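Minutes of the Dorkedora plate-handling safety and faults meeting, May

Present: Tsutomu Kubo (chair), Duangjai Rattanakul, Misaki Hattori, Aparecida Rocha
Apologies: Abundio Varela, who is at Clomitz arguing about an invoice
Minutes: Misaki Hattori

The meeting opened at 2:05 p.m. in the small room, the big room having been taken by people with a cake.

1. Minutes of the last meeting
Approved. Duangjai asked that "the arm had a moment" be changed to "the arm failed to stop." Changed.

2. Actions carried over
Aparecida has moved the stop button to where a person of ordinary height can hit it. Closed.
Tsutomu has not labeled the spare cables. He says he is close. Carried over for the third time.

3. Fault 882
Duangjai presented. During a run of the plate task, the left arm lost its gripper position signal for 16 seconds and went on reporting that all was well. The right arm, which takes the left arm's word for everything, started its own move into the shared area. Aparecida pressed stop. The grippers ended up 50 millimeters apart. No injuries, no damage, one raised voice (minuted at the request of its owner).

The log shows the controller reusing the last good reading each time it got nothing new. Ovley support describes this as expected behavior. The meeting expected something else.
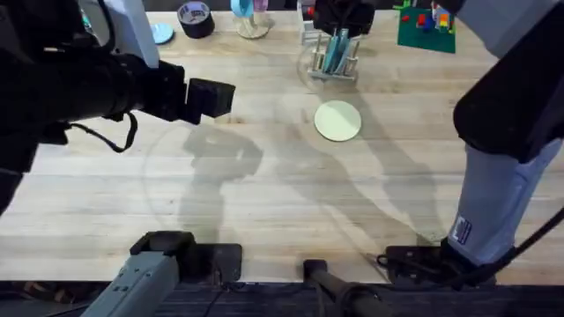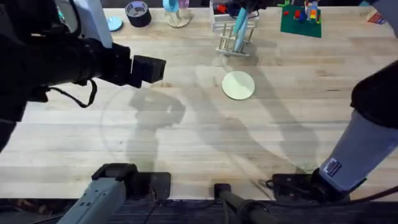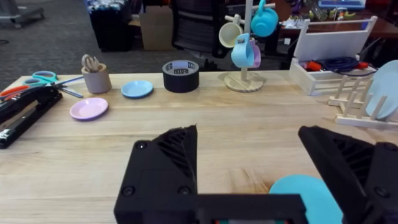

Discussion turned to why the signal dropped in the first place. Duangjai suspects the connector at the left wrist, which has passed every bench test and fails only when it has somewhere to be. Tsutomu prefers the cable. He pointed to the black loop hanging under the left arm and said that slack is fine until the arm folds, at which point it's a lasso. Aparecida said the loop was put there because the previous routing was too tight and pulled the plug out. Both views were restated at greater volume. It was agreed to swap the cable first, as it is cheaper, and the connector second if the fault comes back.

Misaki asked if the real problem wasn't the right arm moving on stale information, whatever the cable was up to. After a pause this was accepted. Any reading that stops updating will now count as a fault and halt both arms. Duangjai expects plenty of false stops in the first week and would like it recorded that she said so.

4. Working near the table
Aparecida reminded everyone that nobody reaches over the tabletop with the arms powered, including for "just the one plate." Tsutomu said he had been quick. Aparecida said the arm was quicker. The rule stands: press stop, wait for the light on the cabinet, then reach.

The floor tape marking the standing line has worn through near the door. To be redone in a color people will admit to seeing.

5. Reporting
The fault was written up nearly a day late because the form asks for a part number and the part is under a clamp. Agreed that "don't know yet" is an acceptable entry. Misaki to tell Shimada, who own the form and are fond of it.

6. Any other business
Abundio sent a note asking if the task could resume before the end of the month. The answer is yes, at reduced speed, once the cable is swapped and the halt has been tested with the plug pulled out on purpose. Tsutomu offered to pull the plug and was thanked.

Actions
Tsutomu: replace left arm cable; label the spares
Duangjai: halt on stale readings, both arms; test with Tsutomu
Aparecida: floor tape; print the reach rule and put it by the stop button
Misaki: write to Shimada about the form; send the log to Ovley with a politer cover note than the one drafted in the meeting

The meeting closed at 3:10 p.m. The cake was gone.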